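Call for participants: does an exposed brick workroom wear people out?

Tritevmont is looking for 19 adults to spend time in a brick-walled room and tell us what they think of it. We rent out work space, and for years we've been told that old brick and open ceilings make people happier and sharper. The people telling us this mostly sell old brick and open ceilings. We'd like to hear from someone else.

You don't need to like the look. If you suspect that bare walls are a way to charge more for an unfinished room, please apply. If you love it, apply too, but expect to be asked why, more than once.

What you'll do: come in for 2 sessions of 3 hours each. Bring your own quiet work – reading, mending, paperwork, whatever you would do at a table at home. At the end of each session you fill in a form on noise, light, air and how your head feels. Then you talk with Yutong Dai or Hường Cao, who will write down what you say, including the rude parts.

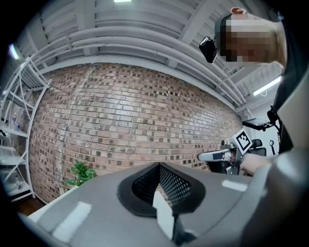

The brick wall and the ceiling lights.

We are most curious about the light and the sound. Hard walls are supposed to echo, and tube lights are supposed to give people headaches. Both may be true. Both may also be things people repeat after reading them somewhere, so we won't tell you beforehand what the last group said.

Who can take part: anyone 18 or over who can sit and work for the full session. Hearing aids and glasses are fine. If you work for a landlord, an architect or a lighting company, please sit this one out. The same goes for current Tritevmont tenants.

Pay: $123, paid after the second session. There is no bonus for nice answers and no free membership. If you leave early we pay for the hours you stayed.

Sessions run in April, mornings and afternoons. Coffee is provided and it's not very good.

To apply, send Guilan Cheng a few lines about where you usually work and what bothers you about it. Please skip the résumé. Questions about pay go to Kazimiera Bednarek at the front desk.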